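Come and garden with us at Prirnwood - seasonal growers wanted

Tidevetti is looking for people who like being outdoors, don't mind a bit of mud and would enjoy a summer of looking after plants in good company. We run the nursery and the show gardens at Prirnwood, on the Grusetdale side of the valley, and this year we have more beds than hands! The season runs through the end of September, and most people work three or four days a week.

The work changes with the weather. Some mornings you'll be potting on perennials in the long greenhouse (we have 3000 young plants to get through before the heat comes), and other days it will be edging, mulching, tying in the climbing roses or helping a customer find something that will put up with deep shade and a digging dog. You will learn to use and clean our mowers and hedge trimmers, and you'll be paired with one of our regular growers for your first couple of weeks, so please don't be shy about applying if your only garden so far has been a window box.

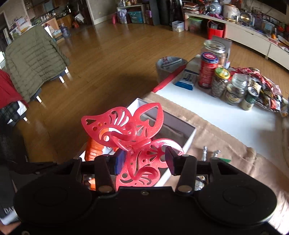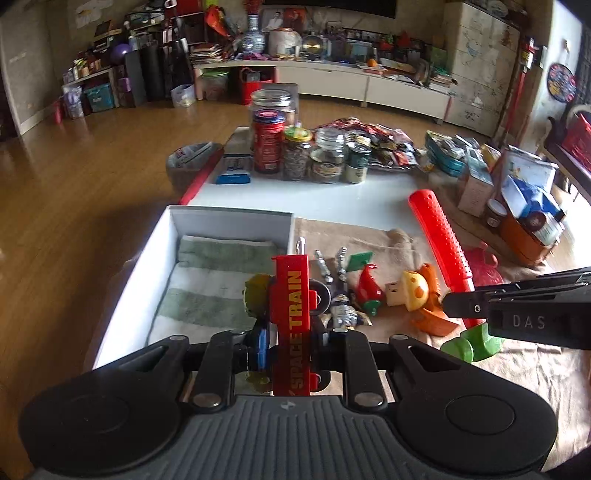
A pinkish-red butterfly shape (first picture) and a toy marked "SPACE TRAIN" (second picture).

Pay is $15 an hour, with a paid lunch break and a staff discount on plants, pots and seed. You can lift a bag of compost? Wonderful. If you can't, tell us, and we'll talk about benches and seed trays instead - there is always plenty of sowing to be done sitting down.

To apply, write a page or so about yourself and any growing you have done, and send it to Setareh Akbari at the nursery office. Letters dropped off at the shop counter are fine too. We'd like to have them by 17/04/2019, and we'll invite people over for a walk around the gardens and a cup of tea soon after.

Comments

rosehip46
Is there a bus out that way, or do you need a car?

Þórarinsdóttir
I did two seasons there and loved it. Bring a hat and good boots, the bottom field stays wet.

Marlene
My father is 70 and still grows all his own beans, would he be too old to apply? He is very keen!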